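**Notes for the Ninodholm talk, October 1, 2026**
*(20 min plus questions. Water on the lectern. Slow down!)*

**Start**

Hi everybody, thanks for having me. I'm going to talk about evenings, and what happened to mine when I quit watching television for most of a year.

(Wait for the groans. Smile.)

I'm not here to take your TV away, I promise. I like TV! I grew up with it on through dinner, through homework, through my uncle's naps. What I wanted to know was what I'd do with the hours if I got them back, and the first answer was pretty embarrassing. I ate toast and looked at my phone.

**Slide 2 – the numbers**

I kept a log in the back of an old planner. The year before I quit, going by my viewing history, I'd put in 1,192 hours. Let that one sit. Gisela Ledesma did the math for me on a napkin and then turned the napkin face down, bless her.

Ask the room: hands up if you've ever checked yours. (Usually a few. Don't pick on them.)

**Slide 3**
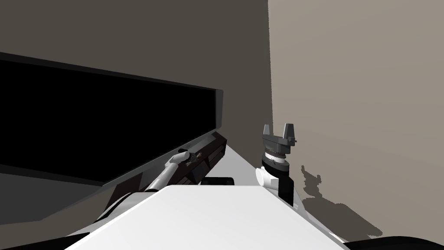
*Screen off. Evening one starts now.*

So, February. Cold, dark by dinner, worst month I could have picked. I lasted four nights before I went over to Rocío's "to return a dish" and stayed for three episodes of a baking show. I count that as a slip. Rocío says it was a visit. We still argue over it.

The second week was better, mostly because I got bored enough to answer a flyer from the Leiva library about a reading-aloud group. You sit in a circle and one person reads and the rest of you just listen, like kids on a rug. I thought I'd hate it. I went home and couldn't sleep, I wanted the next chapter so badly!

(If running long, skip the next paragraph.)

The group had 28 people on paper and maybe half on a wet night. Saulius Grigaitė read sea stories in a voice so low you had to lean in. Ulises did all the accents, badly, and wouldn't be talked out of it. We got through one enormous novel about a salt merchant that I'd never have finished by myself – I'd started it twice.

**Slide 4 – what I got wrong**

Okay, the part where I eat some crow. I told everyone I'd learn the accordion. I bought one, used, and it's in the hall closet under the beach towels. I also said I'd write letters, and I wrote five, and two of them were to the same person complaining about the accordion.

I think I was trying to fill every hour with something I could brag about. What stuck was smaller stuff: the reading group, walking down to Bornilgate and back after supper, and calling my sister while I did the dishes. She says I clatter.

Also (be fair here!) I missed things. I missed the whole last season of a show my coworkers loved, and lunch was lonely for a while. If TV is how you and your people spend time together, that counts for a lot, and I should've thought harder about it going in.

**Slide 5 – other people's evenings**
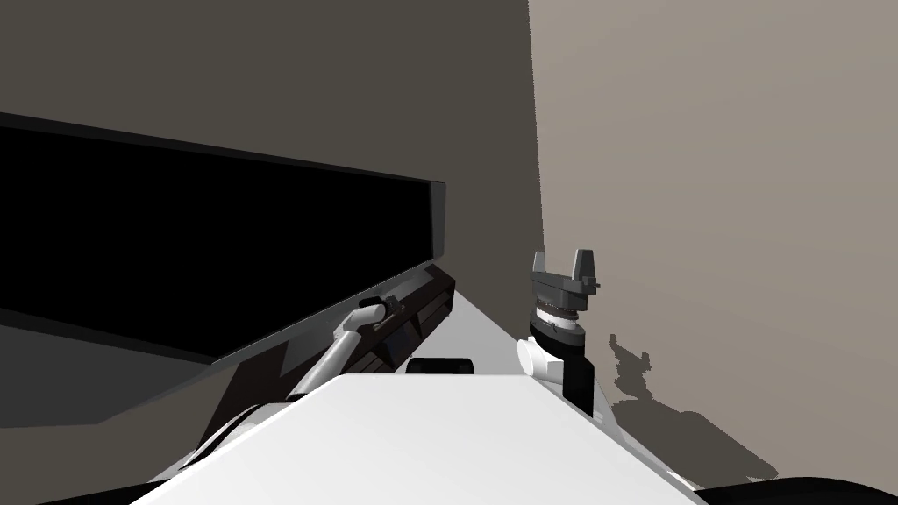 Lautaro Henríquez told me I was being a snob about the whole business, that he and his dad watch soccer together every weekend and hardly talk otherwise, and that he wouldn't swap those afternoons for any book in the library. I've thought about that a lot. (Pause.) I changed my rule after he said it. I'll watch anything now as long as there's somebody on the couch with me.

It cut my hours way down all by itself, and I got to see Rocío's baking show through to the final. The guy with the plum tart was robbed.

**Slide 6 – if you want to try it**

Keep the log for two weeks before you change a thing. Pick one night, whichever one you usually sleepwalk through. Have somewhere to go on that night, even if it's just the laundromat with a paperback. Tell one friend, and make it the one who'll tease you.

Sign-up sheet for the winter reading group is by the coffee. First book is short! Ulises is reading, so expect accents.

**Questions**

Somebody will ask about kids. Say I don't have any and pass it to Gisela, she's in the second row and she's ready for it. If they ask about the accordion, yes, it's for sale.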